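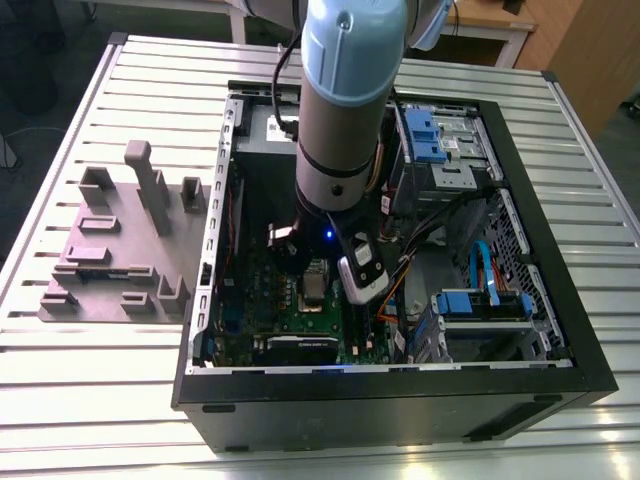 Visit to the Trotance Reuse and Repair Centre

Report to members, 27 July 2022

Members of the Raria Household Waste Forum were received at the Trotance centre by its manager, Marlina Manurung. The purpose of the visit was to see how unwanted electrical goods are sorted and to discuss whether a similar service could be offered in Raria.

Reception and sorting

Goods arrive through a covered yard on the north side of the building. Each item is weighed, given a paper label and placed in one of 3 bays: resale, repair or recycling. The centre handles around 1,000 items a month, chiefly kettles, lamps, radios and computers. Desktop machines are opened so that memory and drives can be taken out before the remaining parts are graded. Drives that cannot be wiped are passed to Stikero for shredding, and a certificate is returned.

Members asked about batteries. These are kept in a separate store with its own outside door, and the local fire service has approved the arrangement.

The shop

The shop on Ko Street is open to the public on most mornings. Every appliance is tested before sale and carries a guarantee of 30 days. Prices are kept low, and few items cost more than £100. Members noted that signs at the entrance were small and that parking was limited. The manager said that both points had been raised with the landlord.

Matters for discussion

Rent is the largest single cost, followed by transport. Trotance has offered to share its labelling system and its forms for donors without charge. The Forum wishes to record its thanks to Ms Manurung and her staff for a full and helpful tour. A note on possible sites in Raria will be sent to members separately.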